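Review: The Katiyar Reading Journal, Second Edition
Reviewed for the Fostmont Library Association by Sheila Haworth

The Katiyar Reading Journal is a bound notebook for children aged eight to twelve who are beginning to read full-length novels on their own. It is published by Trekum and sold singly or in classroom sets of 30. The Association reviewed the first edition favorably, with reservations about its paper and its rating system. The second edition addresses one of these.

Contents and layout

The journal provides space for 46 books. Each entry takes up a double page, with the title, author and dates on the left and a wide ruled area on the right. Prompts have been cut back considerably. Where the earlier edition asked children to name the main character, the setting, the problem and the solution for every title, the new one offers a single question, which changes from entry to entry. Among the better ones are "Which chapter would you read aloud to a friend?" and "What did you expect to happen that did not?" Both work equally well for a fantasy, a school story or a book of Greek myths.

At the back there is a recommended reading list, arranged by mood instead of by age. Members of the review panel were pleased to find older titles listed beside recent ones without comment. The list leans heavily on stories of journeys and imaginary kingdoms, and readers who prefer humor or animal stories will find fewer suggestions. Poetry is represented by two collections, which is too few.

Use with readers

Copies were used over one school term by the Pandness Junior Book Circle, led by Tracey Inskip. Members were free to write as much or as little as they wished. Ms. Inskip reported that most children left the star rating blank and wrote about individual scenes – often at length, and often about minor characters. One reader filled four entries with a single book, having decided that its parts deserved separate treatment. The journal allowed for this without difficulty, as the pages are not numbered by title.

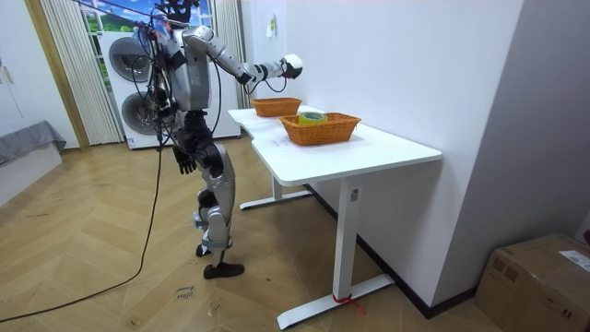
Paper and binding

The paper remains the weak point. Felt-tip pens show through, and children who like to draw a map or a favorite scene will soon find the reverse side unusable. The sewn binding is a clear improvement. It opens flat after a few days of use, and none of the test copies lost a page. The cloth cover marks easily but wipes clean.

Price and availability

The first printing was limited to 2,000 copies, and Trekum expects a further printing in December. Libraries may order through the usual supplier form, quoting catalog number 646. Classroom sets include a short leader's guide, which is sensible but can be skipped by anyone who has run a book group before.

Recommendation

Recommended for school and public libraries, and for families with a child who has lately found a first favorite book. The Association would welcome heavier paper and a longer poetry list in any third edition. Members who have used the journal with younger readers are invited to send their remarks to the reviews desk at Fostmont.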